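September 9, 2026

Open day at the lab, notes written the same evening while I still have a voice. Babar wants this in the shared notebook so the February people can reuse it.

Setup first. Big screen by the window ran the simulator, the real arm stayed on the bench behind the rope. Chenxi had the idea of doing the sim part first and the bench part second, and it worked so well that I'd do it that way every time. People learned the task on the screen and then crowded the rope already knowing where to look!

Build was Skurnero 321. Deming had 821 loaded in the morning but the lighting was off in it (shadows going the wrong way, very distracting once you notice), so we rolled back half an hour before doors. Seed 1,159 for the cabinet demo. Write that down somewhere permanent, please. I had it on a sticky note and the sticky note went home on somebody's shoe.

The cabinet demo was the crowd favorite by a mile. We paused it with the fingers at the left door and let people walk up to the screen and ask whatever they liked. 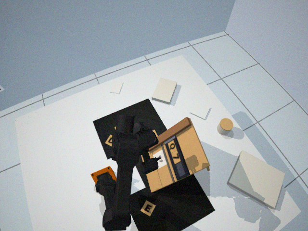

Cabinet demo, seed 1,159, paused with the gripper at the left door. The tan E tile is on the lower black mat.

Questions I want to remember from that stop:

Why is the cabinet at an angle? (From a girl who then told me how she would have lined it up. She had a point.) We spawn the furniture with a random rotation, and Fengying showed her the slider for it. She got eleven new poses out of it before her dad pulled her away.

What are the letters for? Markers for us, so we can talk about "the A mat" and "the E mat" over the headset. A retired machinist asked if the arm reads them. It doesn't in this task, but he and Jarmo got into a long and very happy conversation about fixture numbering and I lost Jarmo until lunch.

Does it ever knock things over? Yes! So we ran 1,192 for them, the bad seed, where the wrist swings wide on the approach and clips the cabinet. Huge cheer. We ended up running it four more times by request. Keep a failure in the program.

Visitors from Sukby stayed nearly an hour and want to see the Brustosen controller on their own door fixtures. Fengying has the contact. They also asked if they could send us hinge data, and I said yes before checking with anybody, sorry Babar.

Problems: the sim machine fan is loud with the door shut. Camera orbit was mapped to the wrong mouse button, Deming fixed it between groups. The Xia tablet lost its connection twice, both times when the hallway filled up, so next time it gets a cable.

To do
- Deming: shadow direction in 821
- Chenxi: one-key reset for visitors, R is fine
- Me: put both seeds in the launch menu by name
- Jarmo: send the machinist the fixture drawings he asked for
- Somebody: return the rope to the front desk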